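Two grippers and one marker

2025-11-27

I had the arm to myself for most of the month, so I finally did the comparison I'd been putting off since April. We have two grippers that fit it. One came from Jistusov and is the one everybody uses. The other is the Dredatano, which had been in its case because the person who ordered it moved to the Hernthorpe office before it arrived.

My question was narrow. I wanted to know which one holds a marker better when the marker has to be picked up off a flat table, carried, and put down pointing the same way it started. Mugs and blocks are easy. A marker rolls, and it's thin enough that the fingertips have to come almost to the tabletop before they close.

I started with the Jistusov because it was already mounted. The default closing speed is too fast for this. The fingers don't reach the marker at exactly the same time, so the first one to touch it gives it a push, and by the time the other one arrives the marker has turned a few degrees. Slowing the close to a third fixed most of that. It also made each pick feel very long when I was standing there waiting for it.

Grip force mattered less than I thought it would. I tried 5 settings and the low three were all fine for carrying. The top one squeezed the barrel hard enough that the marker popped forward when the fingers opened, and I lost it under the table twice.

Where on the barrel you grab it matters a lot. Near the middle, it stays level. Near one end, the far end droops, and when you lower it the tip touches first and the whole thing pivots in the fingers. I ended up doing a lot of end grabs on purpose because they show the difference between grippers faster.

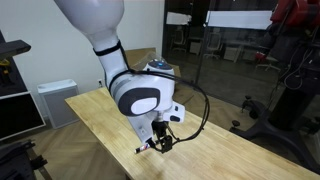
Li-hua Chu thinks end grabs are an unfair test. Her view is that any planner worth using would pick the middle, and that I'm scoring the fingertips on a mistake the software shouldn't be making. She said the same about my force settings, and told me to leave the force alone and change the pads.

I take the point about the planner, but ours does pick the end sometimes, mostly when the marker is lying at an angle to the camera's view. So I kept the end grabs in and wrote them down in a separate column. She was right about the pads. I swapped the hard ones for the softer Nautiyal pads and the pivoting dropped off by a lot, with no other change.

The Dredatano took me most of an afternoon to get going. The bolt pattern matched. The connector didn't, and then the controller didn't recognize it until I'd updated the driver, and then the driver wanted the tool weight entered in different units from what the manual says. Keith Nuttall had hit the same thing on the other cell and sent me his config file, which saved me the rest of the day.

Once it was running I liked it. The fingers come in more evenly, and I could leave the closing speed at the default. It's also wider across the knuckles, which is a problem near the edge of a bin or next to anything tall. On an open table I never noticed. The cable is stiffer too, and on one wrist rotation it pulled enough that I went back and gave it more slack – I'd do that first next time.

I logged 1,346 picks between the two. On middle grabs I can't see a difference worth talking about. On end grabs the Dredatano was better with hard pads, and with soft pads they were close enough that I'd want another round before saying anything firm.

For now I've put the Jistusov back on with the soft pads. Babita Bhatia needs the arm next and all her scripts are written for it. The Dredatano is in its case on the second shelf with the right cable taped to the lid, and Keith's config is in the shared folder under "grippers".

Still to do: the same test with a capped pen, which is thinner, and something with flat sides. I also want to rerun the 8 picks where the log says the gripper closed on nothing, as I'm fairly sure at least one of those was me forgetting to put the marker back.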